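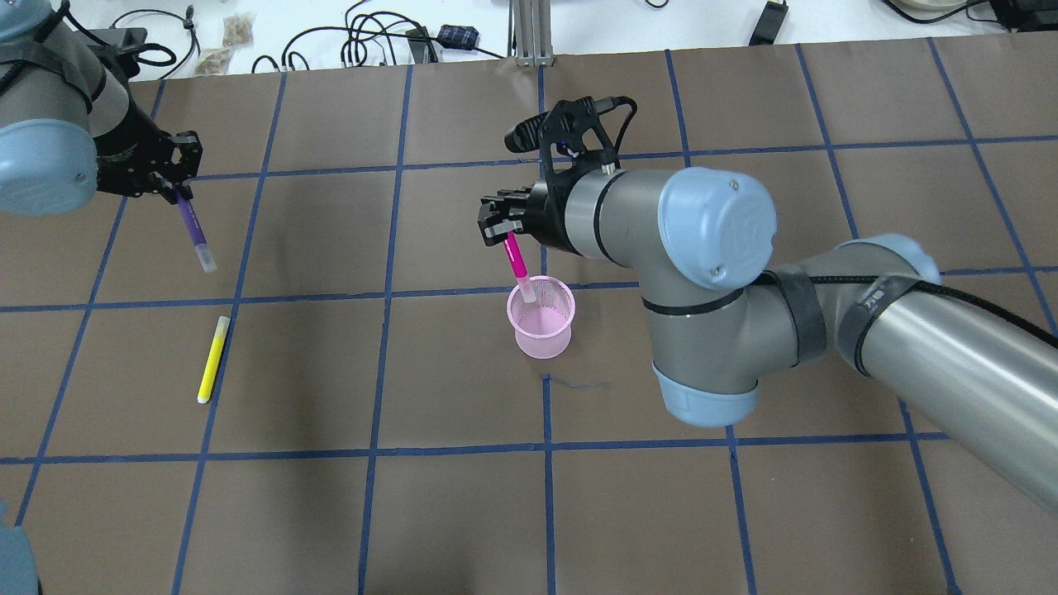

*Photo: Dernby bench, overhead view. Released with the dataset under CC BY 4.0.*

# Dernby Marker-to-Cup: the failure set

Most manipulation datasets ship the good runs. We love good runs too, but this card covers the other pile: two-arm episodes of putting markers in a cup where something went wrong, kept whole and labeled by hand. We learned more from these than from the clean set, and we're really excited to get them out the door!

Last updated July 30, 2025.

## What's inside

| Item | Value |
|---|---|
| Episodes recorded | 300 |
| Episodes with a usable fault label | 243 |
| Protective stops | 38 |
| Fault classes | 9 |
| Views | one head, two wrist |

The task is simple. Each arm picks up a marker from the brown gridded mat and lowers it into the cup, cap end first. Either arm may go first, and on many runs both are holding a marker at once – which is where the trouble starts.

## The fault we care about most

Our planner, Doolan, checks each arm against the other before a move begins. In February we found that the check used the gripper's shape alone and left out whatever the gripper was holding. A marker sticks out well past the fingertips, so two paths that looked clear on paper could bring one arm's marker into the other arm's fingers.

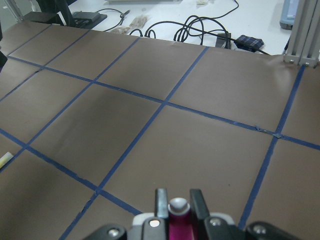
Grip height matters a lot for this one. Hold a marker near the end and it has a long free length to swing; hold it near the middle and both ends can catch on something. We log the planned grip height for every pick under `grasp.offset`, so you can sort by it right away.

The fix in Doolan adds a padded cylinder to the gripper as soon as the fingers close. Episodes from before and after the fix are both included. Check `planner_rev` before you mix them.

## Other fault classes

- `slip`: the marker turns or drops after the lift
- `rim_hit`: the marker lands on the cup rim and the arm keeps pushing
- `cup_tip`: the cup goes over
- `false_grasp`: the gripper reports a hold with nothing in it
- `tape_snag`: a fingertip catches a raised bit of grid tape

The remaining four are rare and are described in `labels.md`. 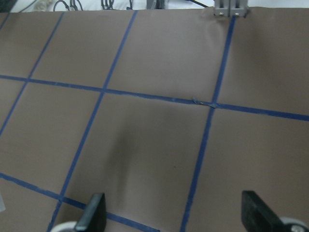 `false_grasp` deserves a special mention. The Brirov driver reads finger width only, and a thin marker sits very close to fully closed. Please don't trust `gripper.holding` by itself. Use the wrist video, or the motor current if you have it.

## Safety notes

If you rerun these episodes on real arms:

1. Start at low speed with a hand on the stop button.
2. Never replay a `rim_hit` episode with force limits turned off.
3. After a protective stop, clear the mat before you re-enable either arm.
4. Press down loose tape between runs.

## Known gaps

Wrist and head clocks drift apart on long episodes. The Jominlow loader corrects for it, but raw files don't. Labels for `slip` and `false_grasp` overlap in places, and we'd be thrilled to get pull requests on those.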